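ok so my sister asked me at dinner when she gets a robot that clears the table, and I had opinions, so now you all get them

short version: not this year. longer version: we're closer than I thought back in March and I'm kind of annoyed about it, because I had a bet going with Wouter

the thing people get wrong is which chores are hard. Vacuuming a flat floor? Fine, done, has been for ages. Picking up one piece of fruit without squashing it or launching it across the kitchen? That took a lot of smart people a lot of years

and fruit is the friendly version! Nothing on my actual counter is friendly. Wet sponge, half a bag of flour with a clip on it, a mug full of other people's teaspoons

Farah Pillai works on the shop floor at Driltodero and she says it's the same over there. The arms that do one move all day are great. Ask for something that changes shape when you touch it and everybody goes back to doing it by hand

my own test for "can it do chores yet" is 20 minutes of tidying with no human stepping in. Not a highlight reel, the whole boring 20 minutes. I have watched a lot of videos and I'm still waiting for that one

where I've softened is hands. I used to say just give it a two-finger clamp and be done. Then you try to think through a pear and a bunch of grapes going on the same plate, and a pear is basically one lump and grapes are a committee

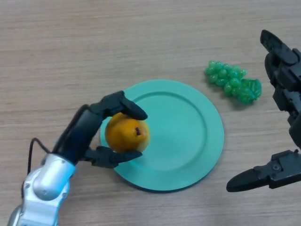

so yes, fingers. Fine. Wouter was right about fingers and I've told him so, in writing, he asked for it in writing

but handling fruit is still a long way from dinner for five. I'd pay real money for one that could scrape plates and load the dishwasher – even badly, even slowly, I load it badly myself

anyway if yours does any part of this at home already, tell me which part and how often you have to rescue it. My sister wants numbers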